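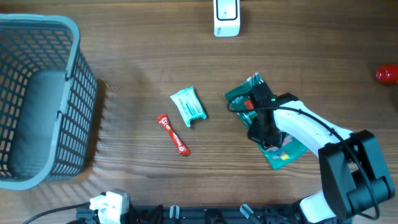 Sorting table, basket still empty, before the small things go in. March, just after 10.

Back on the small-items problem this morning, with a pot of tea and the good table to myself until Milagros came in. For anyone picking this notebook up cold: we are trying to settle how the bits and pieces that collect on the workshop tables get gathered up at the end of a session, so that people stop finding sachets in with the drill bits. The plan is one open basket per table and a proper sort once a day at the shelves.

I went with the grey-green basket in the end. Siiri had been arguing for the solid-sided tubs from Gromen, and I do see her point about dust, but I like being able to see through the sides of a basket when it's on a high shelf and I'm not. The mesh is only on the walls and the floor is one smooth panel, so thin flat things ought to stay put. The wipes pouches were my real worry there, as in the old wire tray they used to slide halfway through a gap and then tear when you pulled them. We lost a fair few that way over the winter, and a dried-out wipe is no good to anybody.

Basket lives on the left. Aiman is left-handed and would have it so, and Yeshi said she honestly didn't mind either way, so left it is for this table. I've written LEFT on a bit of tape for the shelf edge, which will probably fall off by tomorrow like all my bits of tape.

Little packets go in the middle of the table when they come out of pockets and aprons, and then into the basket together. Anything with electronics in it is to be kept up at the back, away from the packets. The small white one with the black panel is up there now. There is some grey print near the corner of it but it's far too tiny for me, even with my glasses on, so I can't say what it is called and have put it down as "white gadget, rounded corners" in the list. If it's yours, Mireille, please come and tell me what it does! The red shiny thing over on the right can stay where it is for the moment, I have no box for round things yet and it will only roll about in the basket and squash the sachets.

List so far stands at 313 entries, counting everything since we began, and I should think a good part of those are the same few objects going round and round. Yeshi suggested a second column for "seen before", and I've ruled one in from the next page on.

About the table itself - I gave it a going over with the Öberg oil last month and I'm still pleased with it. The stripes have come up a lovely warm brown, though it does shine a bit under the lights, and pale packets are much easier to spot on it than dark ones. Might be worth a dull cloth under the screws. Milagros has one somewhere from the Grandov job and will look it out.

To do:
Ask Siiri whether 2 more baskets would fit on the lower shelf, or whether it wants clearing first.
Labels for the drawers, larger writing this time.
Find a bowl or something for round things.
Sort at 4.30, Aiman and me.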